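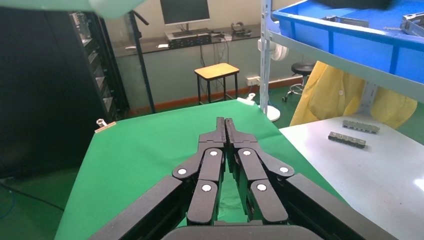
第4章 隣に機械が来た日から

4.1 はじめに:私の失敗談から

さて、ここまでの三つの章では、センサーだの制御だの、わりと「機械の中身」の話をしてきました。この章からは人の話になります。機械が職場に入ってくると、そこで働いている人の一日はどう変わるのか。教科書でこういう話をすると急に道徳の時間みたいになりがちなんですが、なるべくそうならないように書くつもりです。

私が最初に自動化の現場に放り込まれたのは、ストゥリナンス(Stullinance)という部品メーカーの組立工場でした。従業員は652人。そのうち、私が担当した検査・仕分けの班は13人です。当時の私は大学院を出たばかりで、ハンドの把持力の計算なら誰にも負けないと思っていました(今思うと恥ずかしい……)。班の人たちの名前を覚えるより先に、作業台の高さを測っていたような新人です。

導入したのは、箱の中の部品をつまんで台に並べるロボットでした。指が2本、平行に開いて閉じるだけのハンドで、構造はとても素直です。これなら一か月もあれば馴染むだろう、と私は報告書に書きました。馴染むまでに、3月の終わりから数えて丸一年かかりました。

何に時間がかかったのか。ハンドの調整は二週間で済んでいます。残りの時間はほとんど、班の人たちの仕事を組み直すことに使いました。しかも組み直したのは私ではなく、班長のレヌ・ミタルさんです。

4.2 「つまむ」仕事の中に入っていたもの

ミタルさんの班では、部品を箱から出して並べる作業を「並べ」と呼んでいました。作業手順書では「並べ」はたった1行です。箱から取り出し、向きをそろえて台に置く。私はこの1行を読んで、よし、ここを機械にやらせよう、と決めたわけです。

ところが動かし始めて4日目、後ろの工程から苦情が来ました。バリの残った部品がそのまま流れてくる、というのです。検査工程は別にちゃんとあるのに、どうして急に増えたのか。私はカメラの画像を一晩じゅう見返しましたが、さっぱりわかりませんでした。翌朝、ミタルさんにその話をしたら、あっさりこう言われました。

「だって、並べながらはじいてたもの。指で触ればわかるから」

手順書のどこにも書いていない仕事です。班の人たちは、つまんだ瞬間に指先でバリを感じて、あやしいものを左手側の小皿によけていました。本人たちも検査をしているつもりはなくて、ただ「変なのを流すと後ろの人が困るから」やっていただけ。私は「つまむ」という動作だけを機械に移して、そこに一緒に入っていた判断のほうは、どこにも移さずに消してしまったんですね。

この本では、こういう仕事を「同居作業」と呼ぶことにします。ある作業の中に、名前のないまま一緒に住んでいる別の作業のことです。この章で何度も出てくる言葉なので、ここで覚えてしまってください。

4.3 減った仕事、増えた仕事、形の変わった仕事

自動化の話になると、すぐに「仕事がなくなるかどうか」の議論になります。もちろん大事な問題で、第6章でしっかり扱います。ただ、現場に立っていると、なくなるか残るかの二択ではうまく書けないことがたくさん起きるんです。

たとえば、コヴァーチク(Kováčik)という木工機械の会社を見学したときのこと。塗装前の板を運ぶ作業が自動になって、重いものを持つ回数ははっきり減りました。腰が楽になった、とみなさん本当にうれしそうでした! 一方で、機械が止まったときに復旧させる仕事が新しくできています。これがまた、止まるまでは何もすることがなく、止まったとたんに全員が急かされるという、なかなか厄介な仕事なんです。一日に持ち上げる重さは減ったのに、帰り道の疲れ方は前と違う種類になった、と話してくれた人もいました。

形が変わった仕事もあります。新人に教える仕事です。以前なら新人は隣に立って、先輩の手元を見ながら覚えました。手元の作業を機械がやるようになると、見て覚える相手がいなくなってしまう。ストゥリナンスでは、わざと週に一度、機械を止めて手で「並べ」をやる時間をつくりました。提案したのはミタルさんで、生産管理の担当からは当然いやな顔をされています。それでも45分だけ、という条件で通りました。私もその時間に混ぜてもらって、バリのある部品を触り分ける練習をしました。全然できませんでしたけど。

4.4 誰が決めたことになっているか

もう一つ、先に紹介しておきたい人がいます。パンカジ・ニガムさんといって、ブロヴィスネス(Brovisness)で設備の保全を長くやってきた人です。私が講演で「現場の声を聞きましょう」と話したあと、控え室でこんなことを聞かれました。

「声を聞いたあと、止めるボタンは誰が押していいことになったんですか?」

私は答えられませんでした。ストゥリナンスで非常停止のボタンを押すのは、もちろん誰でもかまいません。でも、危なくはないけれど何かおかしい、というときに機械を止めていいのは誰か。止めた分の遅れは誰の成績につくのか。そこを私は一度も確かめていなかったんです。あとで班の人に聞いてみたら、「おかしいと思っても、止めると記録に自分の番号が残るから、次の休憩まで待っていた」という人が何人もいました。機械の動きばかり記録して、その記録が人にどう見えているかを考えていなかったわけです。

ニガムさんの質問は、4.8節でもう一度取り上げます。それまで、頭のすみに置いておいてください。

4.5 この章の進め方

次の節から、まず同居作業の見つけ方を練習します。道具は紙と鉛筆と、できれば座り心地のよくない椅子(長く座っていると眠くなるので)。そのあと、クルラ(Kulura)という記録シートを使って、機械を入れる前と後の一日を時間ごとに書き出していきます。シートのひな形は巻末に付けました。

数式はこの章にはほとんど出てきません。ほっとした人もいるでしょうが、演習にかかる時間は第2章より長いと思います。人に話を聞きに行く課題があるからです。相手の都合もありますから、早めに約束を取っておくことをおすすめします。

準備課題

自分のよく知っている職場(アルバイト先でも、家の台所でもかまいません)から、手順が1行で書ける作業を一つ選んでください。その作業を実際にしている人のそばで、許可をもらって一回分を最初から最後まで見せてもらい、手順書の1行に入っていない動作を書き出します。気になった動作については、本人に理由を聞いてみましょう。「なんとなく」と言われたら、その言葉のままメモしておいてください。4.6節で使います。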